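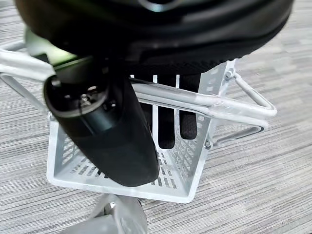
White metal baskets, and why we can't stop buying them

Welcome to the January gallery! This month's page is all about the plain white metal basket, the sort with rows of narrow slots punched through the sides, and we've grown ridiculously fond of them. Ours started life in the study at Jollotmont, holding post and spare cables, and they have since spread to nearly every room in the house.

The one at the top is the shape we like best: rectangular, flat at the bottom, with rim edges that are slightly rounded. The slots let you see right through to the floor, so even a fairly big basket never looks heavy in a small room. We love the bright off-white finish too – it goes with everything, and on a grey floor it looks lovely and crisp.

Lots of you wrote in after the last gallery asking what we keep in ours. Scarves and gloves by the front door, mostly (30 of them at the last tidy, and hardly a matching pair!). Upstairs it's wool, and in the kitchen it's onions and potatoes, which seem very happy with the air getting in.

A few tips if you're after one yourself. Run your hand along the inside of the slots before you buy, as a rough edge will catch on anything knitted. Measure the shelf first – we didn't, and 2 of ours now live under the bed. For cleaning, an old toothbrush and warm soapy water gets into the corners beautifully, and a quick rub with a dry towel afterwards keeps rust away.

The March gallery will be hooks and pegs, so do send us your favourites. Pictures need to reach us by the end of February, please, and hallway ones are especially welcome!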